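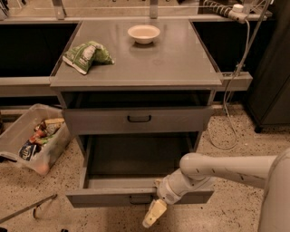
The Goats That Came Back to Gorkness

I'd been told to bring boots, and I brought the wrong ones. By the time Areti Stergiou had walked me from the gate to the first line of fencing (ten minutes, all uphill, all of it bog) I had one wet sock and a lot of respect for goats.

There are 44 of them on the hill above Gorkness now, and they're there to eat. Gorse mostly, and bramble, and the birch seedlings that creep in the moment you look away. Areti's grandfather grazed the same slope until feed got cheap and it made more sense to keep everything down by the yard. After that the hill just closed over. She remembers a path to the spring as a girl, and when she took the farm on she couldn't find it.

"I went in with a strimmer and came out with half a jumper," she says.

Her first idea was sheep, which turned up their noses. Then Iraklis Tzanetos, who farms across the valley and has opinions on everything, lent her three old nannies one January to see what they'd do. They stripped the bark off a stand of gorse as tall as me! She bought her own that spring.

The trick, if you can call it one, is moving them. Each patch gets a few days of hard nibbling and then a long rest, so the grass has a chance to come up through the gaps. It means shifting 400 metres of electric netting every Friday, in all weathers, and the netting hates her. I helped with one corner and got it wrapped round my ankle almost at once.

Does it pay? Sort of. The kids go to a butcher in Kestska, and there's a small grazing payment for the steepest bit, but Areti still does two mornings a week at the feed merchant's. What she saves is the contractor, who used to charge her by the day to cut the lower bank and left it looking like a bad haircut.

We ate our sandwiches at the spring. The path's back, more or less, and there were violets all along it. One of the nannies had my crusts, then had a go at my notebook, so my notes on the drainage stop halfway down the page.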